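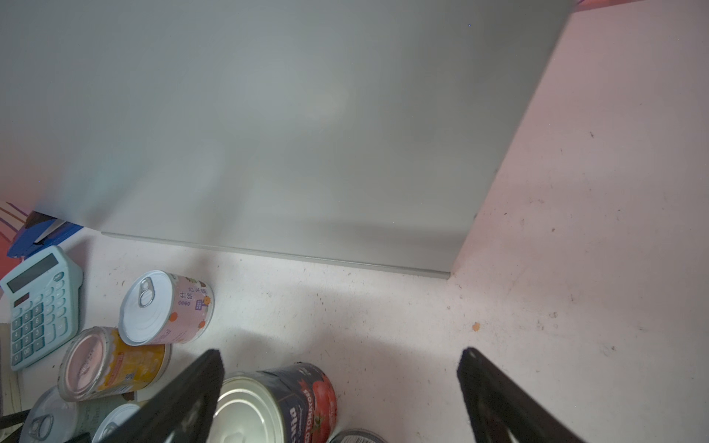 Para Gunhild Juhl, a nova taxa do lixo de Numgate é "uma assinatura mensal de um serviço que passa quando lhe apetece". A frase foi dita na reunião de freguesia, arrancou palmas e ficou em ata, coisa que por aqui já conta como vitória.

A taxa entra em vigor em janeiro e custará 5 euros por mês a cada casa. Em troca, a junta promete 2 recolhas por semana, o mesmo número que prometia quando o serviço era gratuito. Segundo o registo afixado à porta da sede, no último semestre falharam 46 passagens do camião, quase todas na rua Bermúdez, onde os moradores já tratam os contentores por vizinhos.

A junta atribui os atrasos às obras na estrada de Allircombe, que obrigam o camião a dar a volta por Trorkcombe. As obras acabaram na primavera. O desvio, pelos vistos, ganhou afeição ao percurso.

Um abaixo-assinado contra a taxa reuniu quase 188 assinaturas e foi entregue em 20 de julho de 2024. O executivo agradeceu a participação cívica e informou que responderá no prazo legal, sem dizer qual. Até lá, pede-se à população que não deixe sacos no passeio nos dias em que não há recolha. O calendário desses dias será publicado em breve.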